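Jewellery box check, spare bedroom – April 2025
Filled in by Shamim Talpur

I do this twice a year, the last one was October, and I keep the same headings so I can moan about the same things. OK means OK. Comment means I've got something to say!

1. Box, outside and corners – OK
Square, black, no lid (the lid went in the Asstead move and I still miss it). No sharp edges when I ran a thumb round it.

2. Where it's standing – COMMENT
A pillow is not a shelf. It sits on a slant and one good nudge would have the lot down the back of the bed. Move to the chest of drawers.

3. Bangles – OK, but handle with care
Ran a fingernail round each one for chips and found none. The pale green one is my favourite and the one I worry about most, so it gets checked on its own, over something soft.

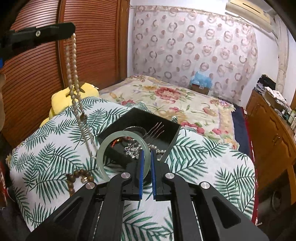

Item 3: pale green bangle, with the box and wooden bracelet behind.

4. Chains and small beads – COMMENT
Tangled again. I spent more than 50 minutes on them last time and swore I'd buy those little Notenus pouches – I haven't. Pouches before the next check, please, me.

5. Hair pin – COMMENT
The prongs are the only thing in the box that could really hurt you if you went rummaging without looking. It's in the middle of the pile with its tips sticking up. Wants to lie flat along one side, and there's plenty of space on the right for it.

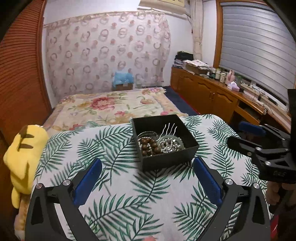 6. Long necklace – OK
Gave the thread a gentle tug between beads, no give. Hang it up, don't coil it.

7. Clasps and charms – not done
Need my other glasses.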